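4 Team anmelden und Track-Präferenzen hinterlegen

Dieser Abschnitt beschreibt die Anmeldung eines Teams zum Gunilton-Wettbewerb über das Portal Flendari. Die Schritte werden von der Teamleitung ausgeführt. Teammitglieder können die Angaben einsehen, aber nicht ändern.

Voraussetzung ist ein bestätigtes Benutzerkonto (siehe Abschnitt 3). Halten Sie die Teamnummer und den Freigabecode Ihrer Einrichtung bereit. 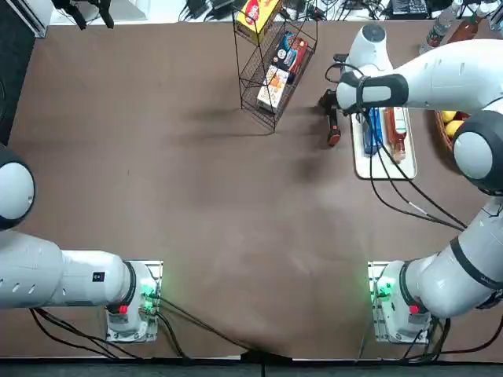
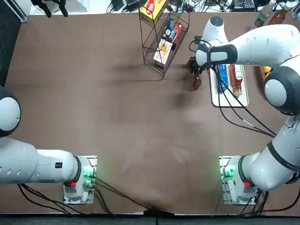

4.1 Team anlegen

1. Melden Sie sich bei Flendari an und öffnen Sie im linken Menü den Punkt »Teams«.

2. Klicken Sie auf »Neues Team«. Das Formular öffnet sich in derselben Registerkarte.

3. Tragen Sie den Teamnamen ein. Zulässig sind höchstens 28 Zeichen einschließlich Leerzeichen. Umlaute und Sonderzeichen wie in »Işık« werden übernommen, in der Webadresse des Teams jedoch durch Grundbuchstaben ersetzt. Aus »Team Işık« wird in der Adresse »team-isik«.

4. Wählen Sie die Einrichtung aus der Liste. Fehlt Ihre Einrichtung, brechen Sie den Vorgang ab und beantragen Sie zuerst die Aufnahme über »Hilfe > Einrichtung melden«.

5. Geben Sie den Freigabecode ein und klicken Sie auf »Prüfen«. Bei Erfolg erscheint neben dem Feld ein Häkchen.

6. Klicken Sie auf »Speichern«.

Hinweis: Der Teamname kann bis zum Ende der Anmeldephase im Mai geändert werden. Danach ist eine Änderung nur noch auf schriftlichen Antrag möglich. Die Webadresse bleibt in jedem Fall bestehen.

4.2 Mitglieder einladen

1. Öffnen Sie die Teamseite und wechseln Sie zum Reiter »Mitglieder«.

2. Geben Sie die E-Mail-Adressen der Mitglieder ein, eine Adresse pro Zeile. Ein Team darf einschließlich der Teamleitung aus höchstens 16 Personen bestehen.

3. Weisen Sie jeder Person eine Rolle zu: »Studierend«, »Betreuung« oder »Beratung«. Jedes Team benötigt mindestens zwei Personen mit der Rolle »Betreuung«.

4. Klicken Sie auf »Einladungen senden«.

Eingeladene Personen erscheinen in der Liste zunächst grau. Sobald sie die Einladung angenommen haben, wechselt der Eintrag auf Schwarz und die Person zählt für die Anmeldung.

Achtung: Wird eine Person entfernt, gehen ihre nicht gespeicherten Einträge im Teamwiki verloren. Bereits veröffentlichte Seiten bleiben erhalten.

4.3 Track-Präferenzen angeben

Jedes Team nennt einen Ersttrack und einen Ausweichtrack. Die Zuteilung erfolgt nach Ablauf der Anmeldephase. Ein Anspruch auf den Ersttrack besteht nicht.

1. Wechseln Sie zum Reiter »Tracks«.

2. Wählen Sie im Feld »Ersttrack« den gewünschten Eintrag. Die Beschreibung des Tracks wird unter dem Feld eingeblendet.

3. Wählen Sie im Feld »Ausweichtrack« einen anderen Eintrag. Zweimal derselbe Track wird vom System abgelehnt.

4. Begründen Sie Ihre Wahl im Textfeld mit höchstens 300 Wörtern. Formatierungen werden beim Einfügen entfernt.

5. Klicken Sie auf »Präferenzen speichern«. Erst wenn die Meldung »Präferenzen übernommen« erscheint, sind die Angaben im System hinterlegt.

Hinweis: Wenn Sie die Seite ohne Speichern verlassen, gibt Flendari keine Warnung aus.

Teams, die den Track »Pomedano« wählen, müssen zusätzlich das Formular zur biologischen Sicherheit ausfüllen. Es wird nach dem Speichern der Präferenzen im Reiter »Dokumente« freigeschaltet. Das Formular muss von einer Person mit der Rolle »Betreuung« bestätigt werden.

4.4 Anmeldung abschließen

1. Öffnen Sie den Reiter »Übersicht«. Alle Punkte müssen grün markiert sein. Ein Klick auf einen roten Punkt führt direkt zum fehlenden Eintrag.

2. Laden Sie die Zusammenfassung als PDF herunter und prüfen Sie die Schreibweise aller Namen. Die Namen werden unverändert auf die Urkunden gedruckt.

3. Klicken Sie auf »Verbindlich anmelden« und bestätigen Sie mit Ihrem Passwort.

4. Bewahren Sie die Bestätigungs-E-Mail auf. Sie enthält die Vorgangsnummer, die bei Rückfragen anzugeben ist.

Achtung: Nach der verbindlichen Anmeldung wird die Teilnahmegebühr fällig. Die Rechnung geht an die Adresse, die für die Einrichtung hinterlegt ist. Eine abweichende Rechnungsadresse muss vor Schritt 3 unter »Abrechnung« eingetragen werden.

4.5 Häufige Fehlermeldungen

»Code ungültig«: Der Freigabecode gehört zu einer anderen Einrichtung oder stammt aus dem Vorjahr. Fordern Sie bei Ihrer Einrichtung einen neuen Code an.

»Mindestzahl Betreuung nicht erreicht«: Eine der Einladungen wurde noch nicht angenommen. Über »Erneut senden« wird die E-Mail noch einmal verschickt, der alte Link verliert dabei seine Gültigkeit.

»Sitzung abgelaufen«: Melden Sie sich neu an und wiederholen Sie den letzten Schritt. Bereits gespeicherte Angaben sind davon nicht betroffen.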